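Second round seat allotment, Likari college: freeze or wait?

Posted by yvette_paquette, 17/06/2018
3 replies, 2 shares

I was allotted mechanical engineering at Nandotcombe in the first round, with rank 513. My first choice was the robotics branch at Likari. If I freeze my seat now, I can not join the second round. If I wait, is it possible to lose the seat which I have?
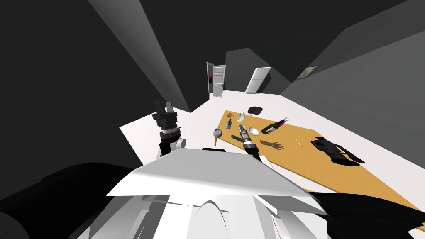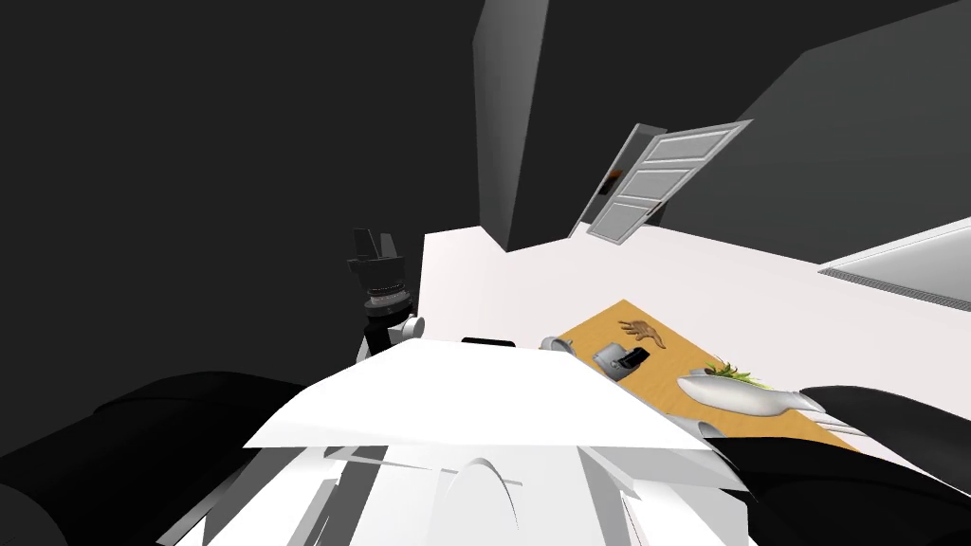
My parents prefer Nandotcombe because the hostel is near and the fee is lower. I have read the Likari syllabus two times, and the third semester looks very interesting, so you can understand why I hesitate. The last date for fee payment is also not clear to me.

Reply from zivo_m
You will not lose it if you choose "float" in the form. Freeze means you are finished. Float keeps the present seat until a higher choice becomes free.

Reply from Y. Sutherland
I do not agree fully with zivo_m. Float keeps the seat only when you pay the admission fee before the deadline. My cousin did not pay and her name was removed. Also, more than 3 branches were closed after the first round last year, so please do not expect too much.

Reply from zivo_m
Yes, the fee must be paid, I thought this was known. But the closed branches were civil and textile, it is a different case.

Recent threads
Documents for hostel admission in August
Desjardins scholarship: is income certificate needed?
Change of branch after first year
Likari spot round, who is going?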